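Schwerdtfeger Suture Practice Pad, three-slot
Item 741 – sold in packs of 2

Pale synthetic tissue pad for bench work with two-instrument surgical robots. Each pad is supplied with three slits for interrupted stitches. Usable with wristed needle drivers and graspers, or by hand.

Many buyers come from mending and upholstery automation and ask whether a robot that can close a slit can also sew a button or darn a sock. Not yet, in our view. The pad is held flat, the needle is curved and the thread is short. A shirt on a laundry pile offers none of that. Knot tying and slack thread remain the slow steps in both jobs.

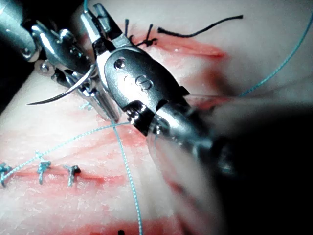
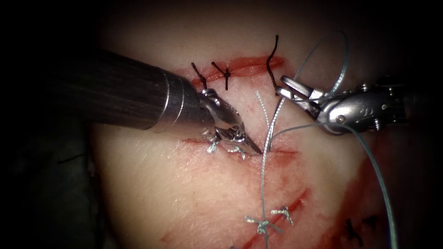

Light blue thread in the instruments, black sutures already on the pad.

Rosaura Arango writes that her shop ran 600 stitches on these pads before trying canvas, and that the needle work carried over while the thread handling did not. She would still buy the pads for training, but would not quote a customer for hemming on the strength of them.

Storage: flat, out of direct sun, in the original sleeve.
Reuse: a slit may be restitched until its edges tear. Turn the pad end for end to vary the approach angle.
Not included: needles, thread, clamp plate (order item 95).
Not for clinical use.

Page revised 2023-10-26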